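Pevholm Wool Club > Help > Washing knits FAQ

Can I machine wash my jumper?
Check the label first. If it says hand wash, hand wash. Wool cycle is OK for most of our Sarkar yarn, never the Bikine.

How much soap?
Less than you think. One capful, no softener.

Mine has gone bobbly, is it faulty?
No. All wool pills a bit, specially under the arms. Use a comb, go gently, dont pull. 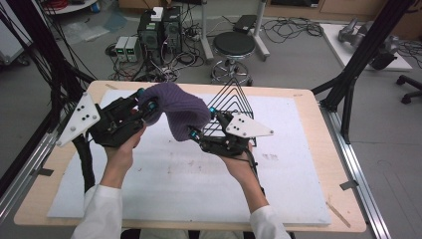 Answers by Kavinda Mridha, updated 20 December 2020

Can I hang it up to dry?
Please don't. Wet knits stretch. Roll in a towel, press, then lay flat away from the radiator. Heavy ones can take over 2 days.

It shrank. Help?
Cool water, a bit of hair conditioner, 21 minutes, ease it back to shape. Might work, might not. Felted is felted.

Moths?
Bag it, freezer, two weeks. Wash evrything else in that drawer.

Do you do repairs?
Yes, small holes and cuffs. Post to Ruwan Dewan at the Ternesari shop with a note saying where the hole is. Closed for repairs until March, sorry, big backlog.

Contact us | © Pevholm Wool Club | Back to top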